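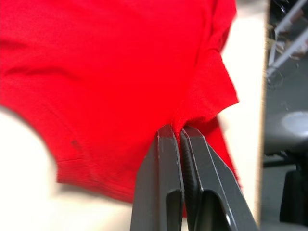
Red knit, ribbed band to the left.

The red rail, and how we got there

Welcome to the gallery page for the Terevel clothes swap! We ran it over one long July afternoon in the upstairs hall, and I'm still finding coat hangers in my car. 467 pieces came through the door, which is miles more than last time, and most of them went home with somebody new by the time we'd put the tables away.

Red was the colour of the day. Kelly Rudd had the idea of sorting everything by colour instead of by size, and I argued against it for a good week (how would anyone find a 14?). I was wrong and I'm happy to say so. People who always head straight for navy wandered over to the reds and oranges just to have a look, and then started holding things up against each other. It was lovely! Sizes went on paper tags, and that was plenty.

Look at that red, too. Proper pillar-box, and a fine knit with soft creases in it. There's a small dark spot just above the band, and I'd still wear it tomorrow. Marks like that came up a lot at the mending table, where Llinos Vaughan and Milagros Fajardo sat from two o'clock until gone six with a tin of threads and a very large flask of tea.

Some bits from the mending table that people asked me to write down:

For a small mark on a coloured knit, try a dab of ordinary washing-up liquid and cool water first, from the back of the fabric. Test it on an inside seam. If the mark won't shift, Milagros stitches a little flower or a star over it, and she showed a whole row of us how to do one in about five minutes. Mine looks like a squashed spider. I love it.

Bright red gets washed on its own the first few times. Llinos was very firm about this and has the pink pillowcases to prove it.

Fold heavy knits, don't hang them. The shoulders go pointy otherwise.

Thank you to Karim Hajji for lending us the long rails and for getting them up 32 stairs, and to Renato Enriquez for the cheese scones, which had vanished before I got anywhere near them. Pivetti took the last few bags of odd socks and worn-out cotton for rags, so hardly anything was left over at the end.

The next swap will be in the autumn and we're hoping for coats, scarves and thick jumpers. The hall can take up to 700 pieces if we use the stage as well, so have a rummage at the back of the wardrobe! Clean and dry, please, with the pockets emptied (we found a house key, a conker and half a train ticket this time). The key is still with Kelly if it's yours.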